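Der Oktober, in dem der Greifer einfach losließ

Eigentlich wollte ich diesen Beitrag schon vor Wochen schreiben, aber dann kam erst die Erkältung, dann die Abgabe, dann noch eine Erkältung (meine Tochter ist seit dem Sommer im Kindergarten, wer Kinder hat, weiß Bescheid). Jetzt sitze ich mit einer großen Kanne Tee am Küchentisch, es ist kurz nach neun am Abend, und ich erzähle euch endlich die Geschichte mit dem Greifer. Einige von euch hatten nach meinem letzten, zugegeben etwas kryptischen Beitrag gefragt, was denn da bei uns los gewesen sei. Danke übrigens für die lieben Nachrichten! Es geht allen gut, verletzt wurde niemand. Kaputt gegangen ist trotzdem etwas, und mich hat es mehr beschäftigt, als ich zugeben wollte.

Für alle, die neu hier sind: Ich arbeite in einem kleinen Team, das Roboterarmen das Aufräumen beibringt. Ganz alltägliche Sachen, Dinge vom Tisch in Kisten und wieder heraus, Gewürzdosen, Gläser, Lappen, kleine Plastikteile. Das Projekt heißt Grirkona, fragt mich bitte nicht, wer sich das ausgedacht hat, es stand schon auf dem Antrag, als ich dazukam. Die Steuerung für unsere Greifer kommt von einer Firma namens Šimkus, die Halterungen und den ganzen mechanischen Kram lassen wir bei Hutton fertigen. Das muss man sich nicht merken, es wird aber gleich noch wichtig, wer was liefert.

Angefangen hat es mit einem Senfglas.

Wir hatten gerade eine lange Reihe von Durchläufen hinter uns, 434 Stück ohne einen einzigen Abbruch, und waren entsprechend guter Laune. Bei Durchlauf 435 hob der Arm das Glas an, fuhr nach rechts, alles wie immer, und auf halbem Weg ging der Greifer auf. Nicht ruckartig, auch nicht ganz, nur so ein kleines, beinahe höfliches Nachgeben, und das Glas lag in Scherben auf dem Boden. Senf bis unter den Schrank. Ich habe noch Tage später welchen an meinem Schuh gefunden.

Nun fällt bei uns ständig etwas herunter, das gehört dazu. Wenn die Finger schief ansetzen oder ein Deckel glatt ist, dann rutscht eben etwas, und man schreibt es auf und macht weiter. So haben wir es auch diesmal gehalten. Mahmoud hat »abgerutscht« ins Protokoll geschrieben, ich habe gewischt, und dann gab es Kaffee. Mahmoud Filali, den ihr aus dem Beitrag über unseren Umzug kennt, ist bei uns für alles zuständig, was Strom braucht, und er hat sich hinterher über dieses eine Wort am meisten geärgert. Ich übrigens auch, ich stand ja daneben und habe genickt.

Am nächsten Vormittag passierte es nämlich wieder, diesmal mit einem Holzklotz. Und ein Holzklotz rutscht nicht. Der sitzt zwischen den Fingern wie angewachsen. Wir haben uns angeschaut, und ich glaube, wir haben beide im selben Moment gedacht, dass wir das Protokoll vom Vortag ein bisschen voreilig ausgefüllt hatten.

Was folgte, waren zwei ziemlich zähe Wochen. Zuerst hatten wir die Software in Verdacht, wie immer, die Software ist bei uns so etwas wie der kleine Bruder, der es gewesen sein muss. Also alle Befehle mitgeschnitten, alles durchgesehen, und da stand schwarz auf weiß: Es hatte nie einen Befehl zum Öffnen gegeben. Der Rechner war felsenfest davon überzeugt, dass der Greifer zu ist und das Glas hält. Das fand ich ehrlich gesagt gruseliger als die Scherben. Ein Arm, der weiß, dass er etwas fallen gelassen hat, kann ja anhalten. Unserer fuhr seelenruhig weiter zur Kiste und legte dort mit großer Sorgfalt gar nichts hinein.

Danach kam die Firma Šimkus an die Reihe. Ich muss sagen, die waren am Telefon wirklich reizend, eine sehr geduldige Dame hat mir eine ganze Stunde lang geholfen, die internen Werte auszulesen. Der Haltestrom sackte immer wieder für einen winzigen Augenblick weg. Mal nach einer halben Stunde, mal dreimal hintereinander. Sie fragte, ob vielleicht ein Kabel scheuert, und ich sagte im Brustton der Überzeugung nein, die hätten wir alle geprüft.

Ihr ahnt es schon.

Wir hatten sie geprüft, ja. Im Stillstand. Wir hatten daran gewackelt, den Stecker angeschaut, durchgemessen, alles wunderbar. Auf die Idee, den Arm dabei in genau die Haltung zu bringen, in der die Sachen herunterfielen, kam Mahmoud erst an einem Abend, als wir eigentlich schon die Jacken anhatten. Er fuhr den Arm weit nach rechts und nach unten, hielt die Messspitzen dran und drehte langsam das letzte Gelenk. Und weg war der Strom. Ein Stück zurückgedreht, und er war wieder da. Wir haben das bestimmt zehn Minuten lang gemacht, hin und her, wie zwei Kinder am Lichtschalter, und uns gefreut wie verrückt.

Die Ursache war ein Kabel, dem am Handgelenk ein bisschen Spiel fehlte. Beim letzten Umbau hatten wir neue Halterungen von Hutton bekommen, die sitzen etwas weiter außen als die alten (so hatten wir sie auch bestellt, das geht also auf unsere Kappe), und die Kabelschlaufe war dieselbe geblieben. In den meisten Stellungen reichte sie. In der einen nicht, da zog es jedes Mal ein kleines bisschen an der Crimpung, und nach ein paar Wochen war die Ader innen gebrochen. Von außen sah man rein gar nichts.

Repariert war das in einem halben Nachmittag. Längeres Kabel, größere Schlaufe, eine ordentliche Zugentlastung, fertig. Viel länger hat uns die Frage beschäftigt, wie man damit umgeht, dass der Rechner nichts merkt. Bisher galt bei uns: Greifer zu heißt Gegenstand gehalten. Jetzt wird während der ganzen Fahrt der Strom überwacht und zusätzlich die Fingerstellung, und wenn eins von beiden nicht passt, bleibt der Arm stehen und piept. Der Ton ist scheußlich, Mahmoud hat ihn ausgesucht.

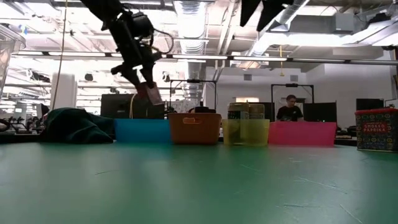 Nach dem Umbau wollte ich jedenfalls nicht gleich wieder mit Senfgläsern anfangen. Wir haben uns auf 2.000 Durchläufe mit leichten Sachen geeinigt, bevor irgendetwas Zerbrechliches auch nur in die Nähe der Finger kommt, und natürlich hat jeder im Team einmal versucht, diese Zahl herunterzuhandeln. Ich bin stur geblieben. Am Ende waren es sogar 2.123, weil der letzte Tag so schön lief und keiner abschalten mochte. Das scheußliche Piepen kam in der ganzen Zeit 2 Mal, beide Male zu Recht: Einmal hatten die Finger nur den Rand erwischt, und einmal hatte ich vergessen, nach der Mittagspause die Fingerpolster wieder richtig festzuschrauben. Peinlich, aber immerhin wissen wir jetzt, dass die Überwachung auch gegen mich hilft.

Was ich aus der Sache mitnehme, ist vor allem etwas über das Protokoll. Wir haben die Spalte »Ursache« geteilt. In die eine kommt, was man gesehen hat, in die andere, was man vermutet, und »abgerutscht« darf nur noch in die zweite. Klingt pingelig, ich weiß. Aber wenn ich mir die alten Einträge vom September anschaue, dann stehen da noch ein paar andere Abrutscher, alle auf der rechten Seite, alle bei gestrecktem Arm, und wir haben fröhlich darüber hinweggelesen.

Und noch etwas, weil mich danach jemand in den Kommentaren gefragt hatte: Ja, es gibt bei uns einen Not-Aus, und nein, er hätte hier nichts genützt. Im Gegenteil, wir haben bei der Gelegenheit überhaupt erst gründlich ausprobiert, was der Greifer macht, wenn man mitten im Halten den Strom kappt. Er geht nämlich auch auf, langsam zwar, aber er geht auf. Für einen Plastikbecher ist das egal. Für alles, was schwerer ist und über irgendjemandes Fuß hängt, ist es nicht egal, und deshalb liegt bei Šimkus jetzt eine Anfrage nach einer Variante mit mechanischer Sperre. Die geduldige Dame hat versprochen, sich zu melden.

Im nächsten Monat fahren wir dann mit dem ganzen Aufbau für ein paar Tage nach Grerstead, wo wir ihn Leuten zeigen sollen, die so etwas noch nie aus der Nähe gesehen haben. Ich freue mich sehr darauf und habe zugleich ein wenig Bammel vor dem Transport, gerade wegen der Kabel. Falls jemand von euch einen guten Tipp hat, wie man Stecker für eine lange Autofahrt sichert, ohne alles mit Klebeband zu umwickeln, immer her damit! Ersatzkabel haben wir inzwischen jedenfalls genug in der Schublade, und das Rezept für den Apfelkuchen, das einige noch wollten, reiche ich am Wochenende nach.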